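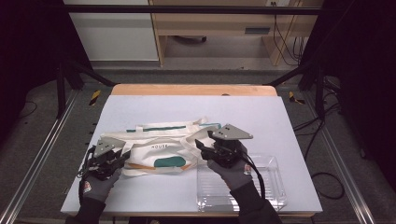
Chapter 2
Showing, Not Telling

Ask a colleague how to fold a cloth bag and you'll get a shrug and a demonstration. Robots get much the same treatment, minus the shrug. In this chapter the teacher works through a pair of hand-held grippers, so that every habit, good or lazy, goes into the record.

Botond Boros recorded 62 folds one Wednesday and kept 40. The rest, he wrote, showed "a man thinking about lunch" – and a robot will learn that too. We begin with what makes a demonstration worth keeping.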